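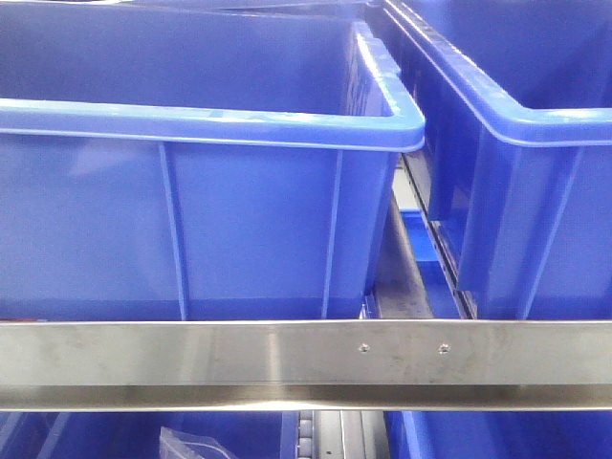 4. Bins, shelf and table

4.1 Layout of the packing station

The station was set up in November in the back workshop at Ludeo, a firm that packs spare parts and small household goods for other companies. It replaced an older bench with flat shelves over it. The packers had complained about those shelves for some time, mainly about having to stand on their toes to see what was left at the bottom of a bin.

The new station has a stainless steel table with a steel shelf frame behind it. Blue plastic bins stand side by side on the frame and tip forward towards the packer. Their lower edges rest against a sloping metal rail. The bins have a thick rim and upright ribs on the walls, and they were already in use elsewhere at Ludeo, so the packers knew how they handled. Sterken supplied the frame. The table was moved over from another room.

Two points about the layout need a note. First, the gaps between bins were left as they fell when the bins were put in place. We had meant to fit dividers, but Bence Dobos, who ran the trials, found that dividers made it harder to lift a bin out by its rim. Second, the bins carried no labels during the trials. Goods were given a fixed bin at the start of each shift and the packers learned the places by heart, as they had done at the old bench.

4.2 Effect of the slope

We recorded 672 picks at the new station. A pick was taken to begin when the packer's hand left the table top and to end when the goods were set down on it. Picks where something was dropped were kept in the record and marked.

The slope helped most when a bin was nearly used up. In a flat bin, the last few items spread out over the floor and are often against the far wall. In a tilted bin they tend to slide to the front, where the packer can see them over the rim. Soft goods in bags did this less well than boxed goods — they stuck to each other and stayed where they were until someone pulled them down by hand.

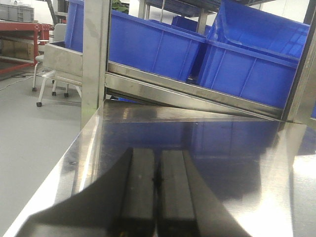 Does a steeper bin always make picking easier? Only up to a point, because past a certain slope the goods pile up behind the front wall and the packer has to dig under the rim to get hold of the lowest ones.

This was most marked with small heavy parts. Noémi Erdős tried the same load of door hinges at several slopes and preferred the gentler ones, even though she could see less of the load. With light cartons she chose the steeper slopes. We did not find one setting that suited both, and the packers ended up putting heavy goods in whichever bin was tipped least.

4.3 The table top

A steel top was chosen for cleaning. It is wiped down at the end of each shift and does not take up oil from the parts. Its drawback is glare. The polished surface throws back the overhead lights and also mirrors the bins and the frame, so a small shiny part set down in the wrong place is easy to miss. Of the packing mistakes noted in the trials, 4 were items left lying on the table after the box had been closed. All were bare metal parts.

We tried a thin grey mat made by Zeltness over the middle of the table. The packers found small parts more quickly on it, but cartons no longer slid across the surface and had to be lifted. Miklós Szilágyi took the mat off after two shifts and asked for the lights to be moved instead. Figure 4 shows the table with its bare top and the bins on the frame.

Figure 4. The packing station: blue plastic bins on the steel shelf frame above the polished table top.
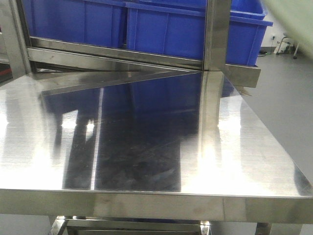 Moving the lights was left for a later round of work, and all picks reported in this section were made with them in their first position. The packers' own view of the station was asked for in a short form at the end. It was returned by 55 of the 65 people who had worked at the bench at least once. Most wrote that they could see into the bins better than before. Several wanted the bins set lower, and a few said the rim dug into the forearm when reaching for goods at the back. Vanderleia Peixoto had the same complaint at the old bench, so we do not put it down to the slope alone. The height of the shelf frame is taken up in Section 5.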